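Piker bed-clearing result: does the 937 figure mean anything?

14 replies, started 2026-08-01 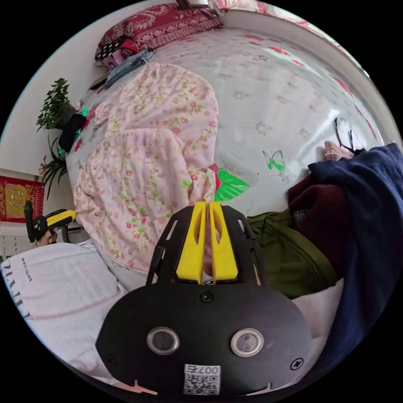 First post

gritbin
The Piker write-up is out and I'm not convinced. They recorded people tidying beds with hand-held grippers, 3,093 recordings in all, then trained a policy on them and ran it on an arm. The headline is 937 successful folds or pick-ups. Out of how many? You have to go to the second appendix to find 2,532 attempts. That's a bit over a third, and the abstract calls it "reliable handling of soft goods".

marl_pit
Third of the way down the appendix they also say what counts as a success. The item only has to leave the sheet and end up inside a marked area. A jumper dropped in a heap passes. I wouldn't call that folding and neither would my mum.

oddsocket
You're both being a bit harsh. Have you looked at the sort of bed they use? Crumpled pink floral blanket, flowery sheet under it, denim, knitwear and a jacket lying over one another. Most papers give you one grey towel on a bare table. I'd take a third on that over 95 per cent on the towel.

gritbin
Fine, but then compare it with something. There's no baseline on the same beds. The Lamptey method has been out since last June and the code runs. Why not put it next to theirs?

tallowby
We tried Lamptey at Geltunham on ordinary bedding. It fell over whenever the blanket and the sheet had similar patterns, kept pinching the printed flowers. So a comparison might well have flattered Piker. Makes it odder that they left it out.

oddsocket
@tallowby did you write that up anywhere?

tallowby
No. One bad fortnight and we moved on to cutlery. Take it as gossip.

marl_pit
My other gripe is the train/test split. They say the test beds are "unseen". Unseen how? If it's the same room with the clothes shuffled, then the plants, the radiator and the dark red pillow are all in the same spots and the policy can lean on them. I've asked for the room list twice.

fenwire
Split is by home, not by recording. It's in the Nindesness supplement, table 4. I had to read it three times but it is there.

marl_pit
Just looked. Table 4 says split by "site", and a site can be one room or a whole house. Two rooms in the same house could land on opposite sides.

fenwire
Hm. Yes, all right, I'd read "site" as home. I still think the leak would be small, as different rooms don't look much alike from a gripper that close to the cloth.

gritbin
From that close you still see pillows, walls, plant pots, all sorts. I'd want it measured. Mask everything beyond the bed edge, rerun the test, see if the number drops. It's an afternoon's work.

oddsocket
More than an afternoon if you have to mask every clip by hand, but I agree with the test. I'd still use the recordings whatever it shows. Decent data with an oversold abstract is hardly a first.

tallowby
Same here. We'll probably pull the knitwear clips and ignore the policy.

marl_pit
Licence says no reuse until the supplement is final, so check before you pull anything. I'll post the room list if they ever send it.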